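4. Laying the Ivham Play Breakfast

By now the pieces should be out of the bag, the bag should be out of reach, and the person the set was bought for should be asking when it will be ready. Lay a cloth first if you like. A checked one is handy for lining plates up, assuming you are the sort of person who lines plates up.

4.1 Eggs and toast

1. Set two plates side by side with a little space between them.
2. Put the toast on one and the fried eggs on the other.
3. Let the eggs overlap if they want to. They were moulded to look freshly slid out of a pan and they resent being straightened.

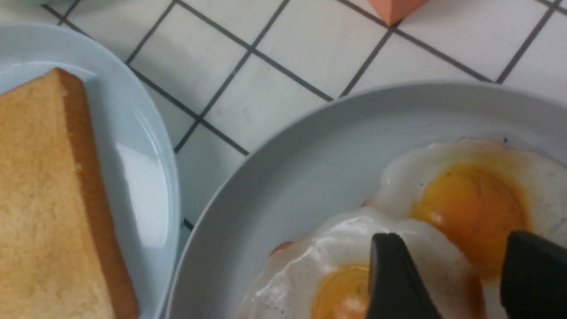
Can the plates go in the dishwasher?

Wash them by hand in warm soapy water and dry them with a cloth. The food pieces should be wiped only, as soaking dulls the yolks.

CAUTION: The eggs are convincing at a distance. Keep them off the real breakfast table, where a hungry adult before 7 a.m. cannot be relied upon.

4.2 Stacking the bread

1. Lay one slice flat on a plate.
2. Place a second slice on top. It will not sit exactly over the first, and you may stop trying after the second attempt.
3. Leave the remaining slices on their own plate, ready for anyone who orders more. Somebody will order more.

NOTE: Two slices make a sandwich. The filling is left to the cook, who will probably choose egg, then choose egg again.
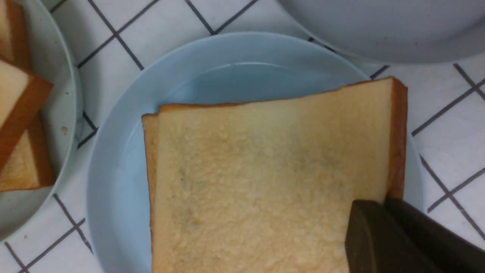
Si-woo Oh wrote to say that the bread behaves much better if you build the stack on the plate and leave it there, and that carrying it through from another room by hand ends with toast under the sofa. We have tried both ways and found toast under our sofa too.

4.3 Setting out for an order

1. Put an empty plate in the middle, where the cook can get at it.
2. Keep the bread to one side and the egg to the other, each in its own dish.
3. Stand the yellow block next to the empty plate. We call it butter. Your household may decide it is cheese, and the set works equally well either way.
4. Take the order. Repeat it back. Serve something else.

CAUTION: The yellow block is the smallest piece in the set and the first to go missing. Check coat pockets before ordering a spare (part 2171).
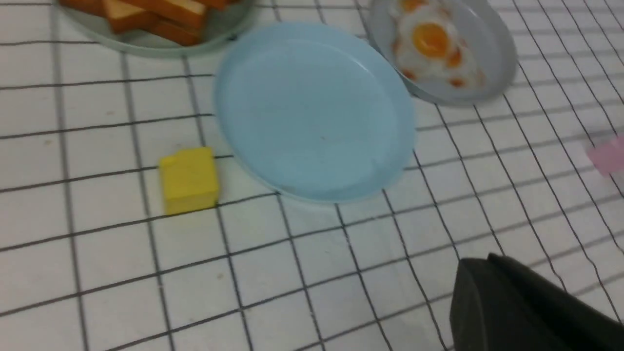 Fig. 3. Ready to serve: blue plate empty, yellow block alongside.

4.4 Clearing away

1. Scrape nothing. Pick up the food and wipe each piece.
2. Stack the plates, largest at the bottom.
3. Return everything to the bag and pull the cord. If the bag will not close, something that isn't ours has gone in with the toast.

Storage hooks are covered in section 5.

Norer Play Kitchens, 156 Piątek Row, Loltness | Spare parts and contact | © Norer | Back to top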